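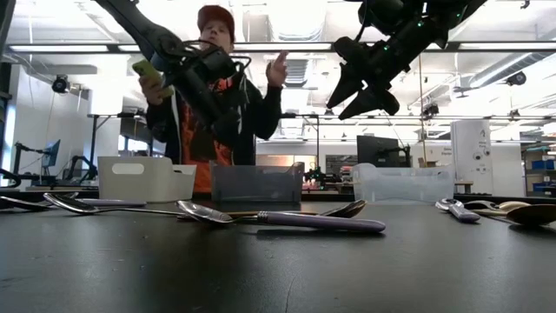 ## Sorting spoons and other small utensils into open bins

In my kitchen the spoons were always the problem. Forks and knives stay where you put them, but spoons come in so many shapes that they end up in every drawer. After I moved to Clarnham I had more than 50 pieces and only one narrow drawer, so I began to use open plastic bins on a shelf. I write down how I do it, maybe it is useful for you.

**Take everything out first.** Put the spoons on a table, spread out, with the bins standing in a row at the back. A dark table top is good for this work, a silver spoon shows very well on it. Do not sort directly from the drawer, you will only look at the top layer.

**Choose how to divide.** I tried by size and it did not work for me, my family puts back by color and not by size. Now we have:

- plain silver spoons in the white bin
- spoons with colored handles in the smoky gray bin
- gold, brown and other dark ones in the clear bin

If you have a spoon which belongs to two groups, for example a silver one with a purple handle, decide one time and keep it. In our house the handle wins.

**White, smoky or clear?** A clear or frosted bin lets you see a little what is inside, so it is right for things you use seldom. A white bin hides the mess better. The gray ones are between. My neighbor Ljubica Vasić keeps all her spoons in white bins with a handle hole in front, and she puts a piece of paper tape under the hole with the name of the group.

**Washing the bins.** Crumbs collect in the corners. I wash mine every 4 weeks with warm water and dish soap, and I dry them upside down on a towel. Please do not use the rough side of the sponge on clear plastic, it becomes cloudy.

**Dark and gold spoons.** Some of these have a coating. Keep them away from steel scrubbers and do not let them stay overnight in the sink. If the color already comes off at the edge of the bowl, I use that spoon only for measuring coffee.

**How many to keep.** We are four persons and I keep seven big spoons for serving, the rest went to my sister. Small teaspoons I keep all, they disappear without help.

One question I still have is about long spoons. In a low bin they fall out when you pull it from the shelf. For now I lay them flat across the bottom, handles to the back, and put the short ones on top.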